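[Kuruc-users] Re: Finger pads out of parallel after swapping brackets
From: Josée Perron
To: Kuruc-users list

Brayden,

Your symptoms match a bracket pulled up unevenly. We look after one Kuruc station with a left and a right hand-held gripper, and I have had the same thing on both sides at different times. Two views of our station for comparison, then my notes in the order I would work.
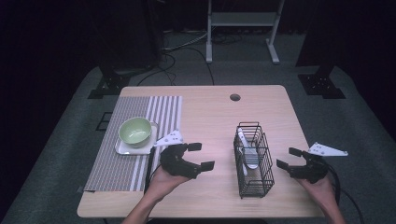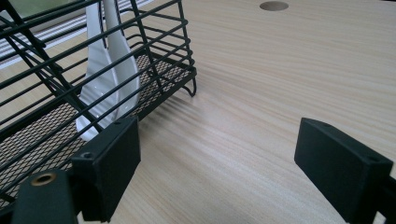
Station with both grippers held open at the wire caddy, and the view from a gripper's own camera.

Brayden Arsenault wrote:
> We changed the finger brackets on the left gripper in July and the
> pads no longer meet flat. There is a visible gap at the tips when
> closed. I re-ran the jaw zero in Rakska twice and it passes, but the
> opening reads 2 mm wide of the other side. Also the plate on top now
> gets lost by the tracker when the operator turns the wrist out.
> Is this software or have I put it together wrong?

Assembly first, software second. The jaw zero in Rakska only looks for the point where the motion stops. It has no idea whether the pads are flat against each other, so it will pass with a gap at the tips.

1. Brackets. Take the finger off and look at the brass inserts in the bracket. Each should sit level with the plastic or slightly under it. If one stands proud, the finger rocks on it and the pad tilts. Ours had lifted on one side after too many screw changes. Push it back with a soldering iron on a low setting, let it cool under a flat weight, and check it with a straight edge. If the insert turns by hand, scrap the bracket.

2. Pads. The screw goes in from the outer face and the head has to finish below the surface. Check that no old adhesive is left behind the pad. Close the jaws on a strip of thin paper at the tips, then again at the root. The drag should feel the same in both places. If it grips at the root only, go back to step 1.

3. Jaw zero. Run it after the pads are right, with the jaws empty. Then open fully and measure between the pad faces at the tips with callipers. Write the figure down for each gripper separately. Do not copy the offset from one side to the other. I see people do this to save time and it hides exactly the fault you describe.

4. Top plate. The white triangular plate is the tracking reference, and if it has been off for the bracket change it will not go back in quite the same place. Tighten the screws a little at a time in rotation. Then redo the plate-to-jaw calibration in Tiltix. Old calibration files load without a warning, so rename or delete them.

5. Cable. Before blaming the tracker for the dropouts, watch what the cable does when the wrist goes out. On ours it leaves the gripper and runs down past the hand and off the table. If it is too short it pulls the gripper round at the end of the reach, and the operator corrects by tipping the plate away. We allow a loose loop at the back and tie nothing to the forearm.

6. Camera view. Open the jaws fully and look at the live picture. Both fingers should come in from the bottom edge, one on each side, with clear table between them. Put a piece of masking tape on the monitor at each inner pad face. If a finger later shifts against the tape you know something has moved before the callipers come out.

For a check under real conditions I use white ceramic spoons in a black wire basket. They are smooth, they lean, and the wires leave little room beside them, so a tilted pad shows up as a spoon that twists in the grip. Four good lifts per side and I sign it off. A foam block will tell you nothing.

On the question of intervals: our left gripper had done 1,065 cycles since its last bracket change when the insert lifted. I now check the inserts every 14 sessions. Chantal Boychuk runs hers longer than that, but she uses a thread locker I have not tried and cannot comment on.

If steps 1 and 2 come out clean and you still read 2 mm wide, send me the log from the jaw zero and a side view of the closed fingers. At that point I would suspect the slide. Sheldon Petrenko posted the part number for the Udance replacement a while back, it should be in the archive under "slide play".

One correction to my earlier post on this list: the bracket screws are the shorter of the two lengths in the spares bag. The longer ones bottom out before they clamp.

Josée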